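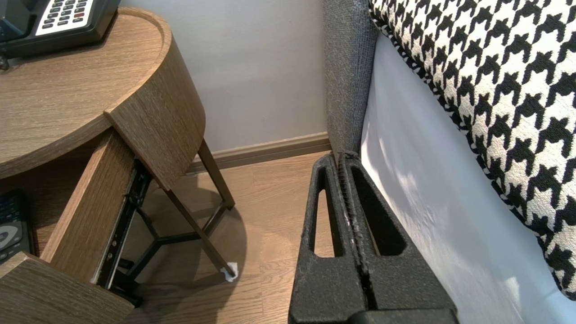

List: manipulation-data
Date: 14 May 2022
Subject: Re: Drawer episodes, when to stop recording

The earlier message asked:

> We are setting up the bedroom part of our collection and have a few
> questions before we commit to a protocol. The plan is 500 episodes of
> opening and closing nightstand drawers with a wrist camera. Our
> annotator wants every episode to begin with the drawer closed. Our
> training person wants mixed starts. Also, do you clear the furniture
> first, or leave things in and on it? And how many rooms did you need
> before the policy stopped caring which room it was in?

I can answer for our set, which we recorded for the Vavov project. It is smaller than what you plan, so take it for what it is.

Mixed starts. We began with closed drawers only, and the first policy had a bad habit. If the drawer was already open, it went for the place where the closed front would have been and pushed at the air there. Adding episodes that start half open or fully open fixed most of it. We now record one third closed, one third open, and one third somewhere in between. The annotator marks the start state in the episode label, which takes a few seconds.

Leave things where they are. In the Arorham apartment we kept the phone on the nightstand and the remote control in the drawer for the whole run. On the first day we had cleared everything, and those 34 episodes turned out to be the least useful ones we have. The policy trained on them slowed down whenever there was an object near the drawer. We keep them in the set with a "bare" tag and sample them at a low rate.

Approach direction matters more than I expected. A nightstand next to a bed leaves a narrow gap, and people teleoperating tend to avoid it. They come in from the open side of the room every time. Ask them to do some approaches through the gap, with the bedding close on one side and the furniture legs on the other. Those views look nothing like the others and the policy needs them. The runs are slower and more of them fail, so budget for that. We got through 16 good ones in a session, compared with twice that from the open side.

On failures: keep them, but label them. We use "slip", "contact with furniture", "contact with bedding" and "operator abort". The bedding label was added late, after a sheet got pulled along on several runs. If I did it again I would have it from the start.

On rooms, I can't give you a good number. We had 2 bedrooms and that was not enough. With round tabletops the policy did fine in both. On the square one in the De Graaf test room it stopped short -- the overhang is different and I think it was using the curved edge as a cue. More furniture shapes would probably help you more than more episodes in the same room.

Two smaller things:

-- Lock exposure before each run. White sheets next to a dark gripper made our auto exposure jump, and the jump lined up with the moment of contact. The model picked up on it.

-- Store the gripper width with every frame, even if you think the image is enough. We had to go back and recover it from the Hondex logs, and part of it was missing.

The label sheet and our operator instructions will go on the project page in June. I can send the draft to anyone who wants it before then, but the section on closing drawers is still unfinished.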